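The Long Wall at Munteanu

Ask people in Munteanu for directions and sooner or later they send you along the wall. Left at the wall, up past the wall, if you reach the end of the wall you've gone too far. I had driven beside it for years on my way to somewhere else, and it took a flat tire last December to make me stop and really look at it. I was hooked before the tow truck came!

What got me first was how mixed the stone is. I had always thought of it as gray, and up close it's a whole pantry of colors, set in mortar by people who clearly took whatever came off the cart and found a place for it. Some pieces are as big as a bread box and some would fit in your palm. I ran my hand over it and came away with dust up to the wrist.

Florin Buzatu has been repairing walls like this one for 30 years, and he agreed to walk it with me on a warm morning this spring. He walks slowly. He taps things. He carries a small hammer in his back pocket and a notebook he never seemed to open, and every few yards he would stop in front of a patch that looked to me like every other patch and tell me who had worked on it.

"This is Kitel stone," he said, with his palm flat on a buff-colored block. The Kitel quarry is a pond now, with ducks, but its stone is all over the lower stretch. The browner pieces came later, from the Trelter side of the valley, and he says you can feel the difference with your eyes shut. (I tried. I got three out of nine, and he was very kind about it.)

A retaining wall has a harder life than a garden wall. There's a hillside leaning on it day and night, and the hillside gets heavier when it rains. The slope to the face is deliberate, Florin told me - the wall leans back into the bank and lets its own weight do some of the work. Behind the stones there should be a layer of loose rubble so water can find its way down and out. Where earlier crews skipped the rubble, the wall bulges, and Florin has rebuilt two of those bulges himself, taking the stones out, laying them on the grass in order, and putting them back over the course of a summer.

He learned the trade at Skillum, the workshop school across the river, in a class of 12. First-year students there still build a short wall in the yard, get it graded, and pull it down so the next class can use the stone. Florin thinks that's the best part of the whole course. He remembers his grade, too, and wouldn't tell me what it was.

We talked a lot about mortar, far more than I expected to enjoy. He likes a lime mix, soft enough to give a little when the ground moves, and he gets gloomy about hard cement patches. He showed me one and actually sighed at it. Then he cheered up completely over a fern.

Coping is the part of a wall I never used to notice, and now I can't leave it alone. It's the top course, the cap that keeps rain from soaking straight down into the middle, and it's also where a mason shows off a bit. On a wall of such rough, irregular stones, the pale edge along the top runs as straight as a ruled line, with the bushes crowding up behind it and the whole thing dropping steadily to meet the ground by the trees. Florin sights along it with one eye closed every time he comes out, and he did it again before we walked back to the car.

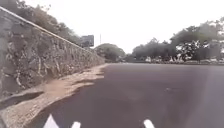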